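Search this project Go Clear

Flestamano: clothes, hangers and the room they dry in

README

Flestamano is a set of plain text records about hanging up clothes at home. Each record is one garment going onto a hanger, onto a rail, over a table, or into a folded pile, with a note on how it went. I started it for myself, then Nomvula Molefe began adding hers, and now it's grown into something I'm really pleased to share. If you have ever stood there with a damp T-shirt wondering whether to push the hanger up through the hem or down through the neck, you are our kind of person!

Version date: November 30, 2024
Kept by: Anathi Mnguni
Records by: Anathi Mnguni, Nomvula Molefe, Mandla Zulu

What you get

garments.csv is the main file. It has 400 records, so with the header row you should see 401 lines. If you see fewer, your download stopped early and you'll want to fetch it again.

kinds.txt lists the 26 kinds of garment we use, with a line or two on each. Please read this one before sorting anything. "Top" and "T-shirt" are separate kinds, and so are "jumper" and "cardigan" (Mandla fought for that and he was right, a cardigan is a completely different job on a hanger).

hangers.txt covers hangers by colour and material. Colour matters more than I expected, purely for finding things again in the notes. "The green one" is a much better name than "the plastic one, medium".

room.txt is about the room: the table, the rail, the floor and what tends to end up where. It's the messiest file and my favourite.

How a record is laid out

The columns are id, kind, colour, start, end, hanger, note. Start is where the garment was when you picked it up and end is where you left it. Allowed places are table, rail, basket, chair, floor and pile. Hanger is blank if there wasn't one. Note is free text, and I do mean free. Write what you noticed.

A typical row reads:

118, T-shirt, black, table, rail, green, neck a bit tight, went in from the hem and it sat straight first time

And a less glorious one:

119, jumper, navy, table, floor, , slid off backwards while I was pleased with myself about 118

Please keep rows like 119. The dropped ones are some of the most useful in the whole file. Knitted things slide, thin things cling, and anything with a heavy cuff will travel if you leave the cuff over the edge.

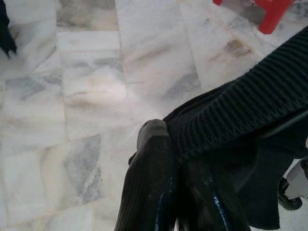
The place "floor" has its own rules, and they caught us out in the first batch. Put floor as the end only if the garment stayed there while you went on to something else. If you scooped it up at once, the end is wherever it finished up, and the drop goes in the note. Nomvula writes "via floor", which I like so much that I've gone back and used it everywhere. You can search for it and get every near miss in one go.

Smooth floors get a mention in room.txt too. Polished stone is lovely for this in one way: a sock won't snag on it. It is hopeless in another, as pale stone with a lot of pattern hides pale clothes, and I have walked straight past a cream vest more than once. Dark knitwear is the opposite, you can spot it from the doorway, along with every bit of fluff it has picked up.

The table

A folding table is the heart of the whole set-up, and I'd defend mine against any ironing board. It has a pinkish-beige marble-patterned top with a thin red edge, and black legs that cross underneath. Things we have learnt and written up in room.txt:

- Lay a garment with its neck towards you if it's going on a hanger next.
- Lay it face down if it's going to be folded.
- Keep sleeves on the table. A sleeve over the front edge will bring the rest along sooner or later.
- One garment at a time near the edge, the heap further back.

That last one is Mandla's and I break it constantly.

Colours in the file are the everyday words. We went through a spell of "midnight", "ink" and "deep teal-ish" and had to clean the lot up again. Now it's navy, black, blue, grey, white, cream, red, green, and so on, and if there is a trim you put it in the note: "red at cuff", "white stripe on sleeve". Trims are brilliant for telling apart two dark garments in bad evening light. I never used to look at them and now I can't stop.

The rail

Ours is a silver metal rack with one long rail, standing just behind the table, with the television further back. I love having the table and rail this close. You pick up, turn, hang, turn back, and the pile goes down faster than you'd think possible. Du Plessis, the hardware shop near Nomvula, sells a taller sort with two rails, and her records are better than mine for long dresses because nothing brushes the ground. Mine are better for speed. Filter on the initials at the front of the id if you want to compare the two.

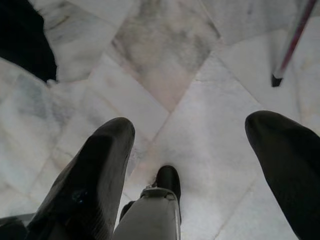
Leave more space between hangers than seems needed. We wrote "crowded" in the note whenever two garments touched, and those rows make good reading if you're trying to work out why a shirt is still clammy the next morning. Mandla kept a spare hanger on each side of anything thick during August and swears by it. I've copied him ever since.

Also, please record empty hangers left on the rail if they got in the way. It sounds fussy! But an empty hanger swings about, hooks a sleeve, and suddenly you're untangling two things instead of hanging one. Write "caught on empty" in the note.

Hangers

Plastic ones are what we use nearly all the time. They weigh nothing, they come in cheerful colours and they don't mind damp. Kerner make the stiff kind with a notch at each shoulder, which is superb for straps and a nuisance for tight necks. Pornetti make a softer one that bends as you push it through a collar. I have both and reach for the Pornetti when it's a T-shirt with a print on the chest, so I'm not hauling on the neck and stretching the lettering. Both names appear in hangers.txt. Neither firm knows we exist, we bought the hangers like anybody else.

If your hanger isn't in the list, add it at the bottom with a colour and a few words. "Green, thin, bends" is plenty.

Ways in

There's a column I wanted and the others talked me out of, for how the hanger goes in. It lives in the note instead, with these words:

hem: hanger goes up from the bottom of the garment and the hook comes out of the neck
neck: hanger goes down through the neck, one shoulder and then the other
open: garment is unbuttoned or unzipped and the hanger simply goes in
drape: garment folded over the bar or straight over the rail

Hem is slower and much kinder to T-shirts. Neck is quick and good for anything loose. If you began one way and gave up, write both with an arrow, like neck > hem. I adore these rows. You can feel the sigh.

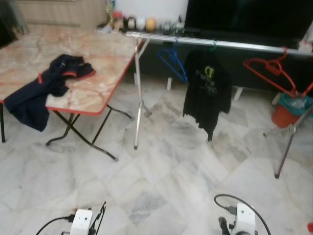
Known gaps

Trousers are thin on the ground in garments.csv. We fold ours and none of us owns clip hangers, so if you do, please send rows!

Hardly any children's clothes. Small necks and standard hangers don't get on, and it would be wonderful to have that written down by someone who deals with it daily.

The colours of very dark garments were put in by eye, in the evening, so treat navy and black as neighbours.

Rows 1 to 26 use the old word "stand" for the rail. I've left them alone because Nomvula's notes on those rows refer to it by name.

Sending us records

Use the same columns, put your initials in front of the id, and save as plain CSV. Don't tidy your notes first. A few rows are as welcome as a long file, and spelling doesn't matter in the slightest. Please leave out names of other people in the house, "somebody's school shirt" is fine.

You may copy, change and reuse everything in the text files. A mention of Flestamano would make us very happy.

Comments (3)

Retno Tambunan
Tried the hem method on a whole wash after reading this. My collars thank you. One question, where do I put scarves? They aren't in kinds.txt and I have a lot of scarves.

Anathi Mnguni
Retno, use "other" and say scarf in the note, and I'll add it as a proper kind in the next version. Send all of them please!!

Thulani Mabaso
"via floor" is going on a mug in this house. I've got clip hangers and far too many work trousers, will send rows once I've got the hang of the columns.

Contact Anathi Mnguni | Copyright Flestamano contributors | Back to top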